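Ticket: Lesson booking – horse shows as "resting" and can't be assigned
Opened: 02/04/2026
Product: Stoteck Yard Manager, web version
Site: Eltholm Riding Center
Reported by: Derek Rowbotham
Priority: Normal
Status: Closed

Original report

One of our school horses, Gallagher, can't be put into any lesson. When I open the lesson and go to assign a horse, his name is grayed out and the note next to it says "resting". He is not on rest. He was off with a bruised sole in November and came back into work after that, and he was being booked normally until last week.

I have four riders who take their flatwork lessons on him and I am writing them in on paper for now. The other horses are fine.

What I tried:
Logged out and back in.
Opened his record and checked that Work Status says "Active". It does.
Tried from the office computer and from the tablet in the tack room. Same on both.

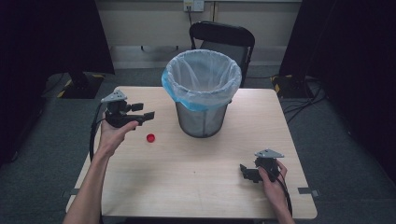
I also changed him to "Resting", saved, and changed him back to "Active". The record saved both times with no error, but he stayed gray in the lesson screen.

Reply – Stukine Support

Thanks for the details. Work Status is only one of the things the lesson screen looks at. It also checks the workload limit, the farrier and vet holds, and any open rest period on the calendar tab. Please check the following and let us know what you see:

Calendar tab, rest periods. Is there one with no end date?
Health tab, holds. Is anything still marked open?
Workload tab. What is the maximum number of lessons per day, and is the weekly limit filled in?

Reply – Derek Rowbotham

Calendar: one rest period from November, and it has an end date.
Health: there is a vet hold from the same time, closed. There is also a farrier hold, also closed.
Workload: the maximum is 2 a day. The weekly limit is blank. I don't remember if it was blank before. The others have a number in there, mostly 10, and the two older ponies are lower.

Reply – Stukine Support

The blank weekly limit is the likely cause. A blank is being read as zero, so the horse has used up his allowance before the week starts, and the lesson screen uses the same "resting" label for that as it does for a real rest period. Please enter a number and save, then reload the lesson page.

Reply – Derek Rowbotham

Put in 8. He is still gray for this week but he can be picked from next week on. Is that expected?

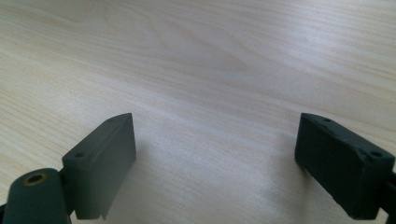

Tabletop, light wood grain

Reply – Stukine Support

Yes. Weekly totals are worked out overnight, so the current week keeps the old figure until then. If you need him today, go to Workload, choose Recalculate, and wait around 5 minutes. You need a manager login for that button to show.

Reply – Derek Rowbotham

Did the recalculate on the manager login. He can be assigned now. I have moved three of the paper bookings over and the last one is a private lesson that I will do when the rider confirms the time.

One request – the label should say something other than "resting" when it is the limit. I spent most of my time looking at the rest dates.

Resolution

Cause: weekly workload limit blank on the horse record, treated as zero.
Fix: limit entered, workload recalculated by site.
Follow-up: label wording passed to development as a change request. No date set.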